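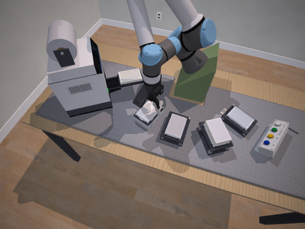
Zorica Vukadinović

Stock figures in an online shop are wrong more often than most owners think. A customer puts the last item in the basket, a second customer does the same a minute later, and the shop takes both orders. The Pelten module for web shops deals with this by reserving stock at the basket stage instead of at payment.

Each reservation is written to a separate table with a start time and an expiry time. The shop owner sets the expiry in the admin panel, in minutes, per product group. When the time runs out, a scheduled task returns the item to stock and removes the row. Orders already handed to the payment page are left alone until the payment provider replies.

Nusrat Virk maintains the module at Jitberg and tested it on a shop with 203 products and two warehouses. With the task set to run every minute, 150 open baskets caused no visible delay at checkout. At five minutes, some items stayed locked well past their expiry. "The setting is per shop, and people forget that," she says. "They change the expiry and leave the task as it was."

Version 31 adds a limit on how many units one visitor can hold. The default is 100, far too high for a small shop, and it should be changed on the first day. Guest visitors are tracked by session, so clearing cookies starts a new count. Ludger Rathjen, who runs the Leltcombe spares shop, gets round this by allowing guests two units and registered customers ten.

Installation needs command line access and a cache flush. Existing baskets are not converted; they get a reservation when the customer next changes them. The log can be exported as CSV, though the time column ignores the shop's time zone and uses UTC. A fix is planned for December.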